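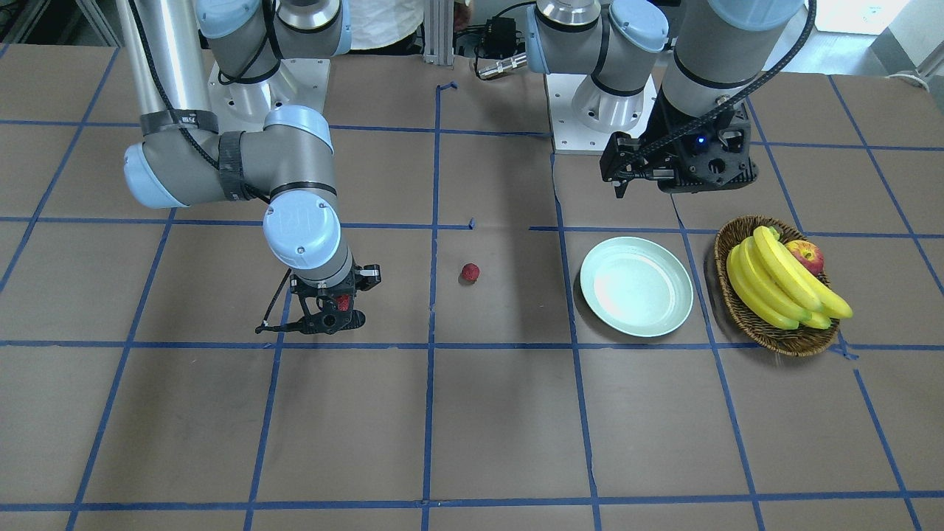

Paper, tape and a plate of strawberries

I have become a brown paper person. It started in February, when I got tired of scrubbing berry juice out of the big work table at Mitwood, and Tonantzin handed me a roll of kraft paper and told me to cover the whole thing. So I did! Then I went over it with blue painter's tape, up and down and side to side, until I had a grid of squares (more or less square, please don't bring a ruler), and I haven't looked back.

The squares were meant to be decoration, but they've changed how I set things out. The plate gets a square. A strawberry can have one all to itself while I decide where it's going. When I want to try a new arrangement I move everything over one square and have another look, and if I hate it I know exactly where it was before.

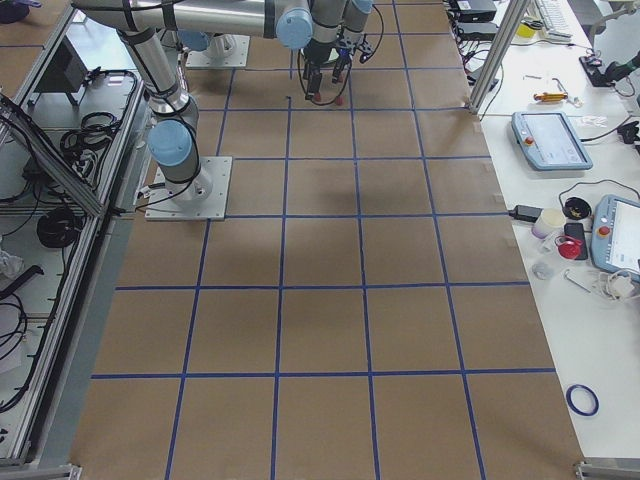

Laying the paper is the easy half. I roll it out on Tuesday evening so it has the night to relax, smooth it from the middle with my forearms, and run the long strips of tape first. Then come the crossways ones, and this is where I get impatient and start pulling. Pull the tape tight and it will pucker the minute you press it down, or it grabs itself and folds over and you've got a lump. I used to peel those up and start again, which takes a strip of paper with it, so now I leave a crumpled bit alone and press it flat with the back of a spoon.
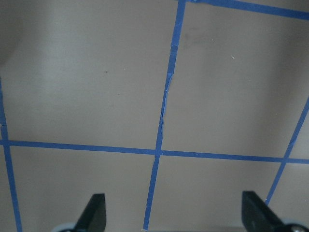

Angelica Abella thinks I'm being too easy on myself about the wrinkles. She wrote to say that she tears her tape into short pieces and laps one over the next, and that hers lies flat as a pancake all month. I'm going to try it on the next table, Angelica, and I'll report back!

As for the fruit, I keep going back to the same few things. There's an oval wicker basket with a bunch of bananas in it and a red-and-yellow apple tucked in at the end, and then the pale green plate for the strawberries. Leave the leafy caps on, please. Red and green on that minty plate make me happy every time, and the brown paper sets off all of it. 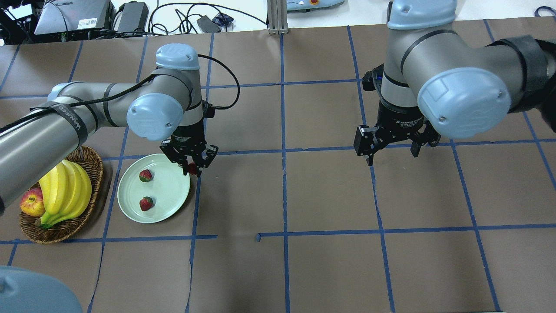
Want to try it?

Paper and tape are in the hall cupboard, bottom shelf, and you're welcome to both. Put the tape back in its bag when you're done or the edges pick up fluff. I'm around most mornings until 11 if you'd like a second pair of hands for the long strips.

Latifa Naciri

Print this item | E-mail to a friend

Contact the newsletter | © Mitwood | Back to top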